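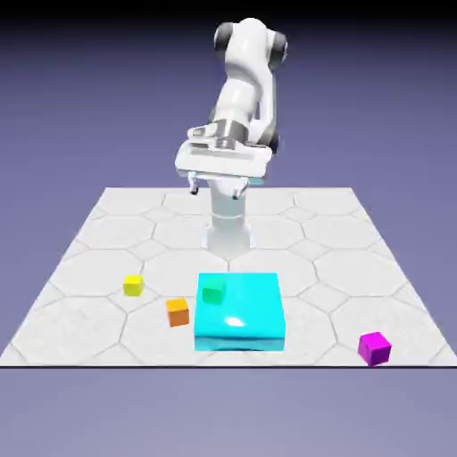

Figure 1. Simulated bench with the arm, four small cubes and the cyan block.

Filloden Project Report
Writing safety and test rules for a simulated pick-and-place arm
8 February 2026

1. Background

Our group was asked to write a set of working rules for a robot arm before anyone programs it to do a task. The course already has a one-page lab safety sheet, but it covers the real arm only. It has nothing to say on simulated work, and most student programs begin there. We called our rule set Zeketti and wrote it for the simulator first, with the plan that the same rules should carry over to the lab.

2. The task

The task is to put the small cubes on the cyan block one at a time. In Figure 1 the green cube is on the block, the yellow and orange ones are on the floor to its left, and the magenta one is well off to the right near the front edge. The gripper is open and empty. We used layouts like this because they mix easy reaches with awkward ones.

3. The rules

Rule 1. Every run starts from a written start position, with the gripper open.
Rule 2. The arm moves sideways only at travel height. It comes down straight and goes up straight.
Rule 3. Speed near any object is limited to 40 per cent of the set maximum.
Rule 4. A cube closer to the platform edge than one cube width is left alone, and the program reports it.
Rule 5. A failed grasp may be tried again twice. After that the run stops and is logged as a failure.
Rule 6. No run is deleted from the log, including runs stopped by hand.

Rule 6 caused the most argument. Two of us thought test runs with an obvious typing mistake should not count. In the end we kept them in and added a comment field.

4. Testing

We made 24 layouts and ran the program 100 times with the rules switched on. The log for those runs has 514 grasp attempts, counting retries. Most stops came from Rule 4, and at first we had the edge distance measured from the cube's centre, so rotated cubes were judged wrongly. It is now measured from the nearest corner.

Rule 2 made the runs slower. We accepted this – the marking guide gives no credit for speed.

5. What is left to do

The rules have not been tried on the real arm in the Kettler lab. Rule 3 will need a proper figure in millimetres per second, and there is no rule yet for a person reaching into the work area. The Arnier group is writing an emergency stop procedure and we will use theirs once it is approved.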